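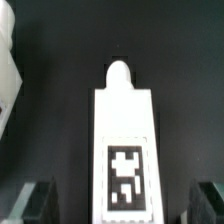

The white block in its slot, with the gripper open on either side.

I met the builder of Kodell in the Sastness workshop one evening in June, and we talked across a bench covered in screws and cold coffee. Kodell is a home-built arm that puts keyed blocks into matching slots, and it has eaten 163 evenings so far (there's a notebook!).

"The marker on the label is how it finds the block," the builder told me. "The knob only fits the notch one way round, so if the angle is off, you're stuck."

I asked about the gap along the sides, which looked awfully thin to me. "I'm on my third slot – the first two were so tight I had to pry things out with a butter knife."

The control code is called Urio and runs to 3,966 lines, a lot of them commented out. "I'm scared to delete any of it," I heard, with a big laugh. Next up are new finger pads, and then a run of 18 blocks in a row with no hands on the bench. "If that goes well I'll finally let my kids drive it."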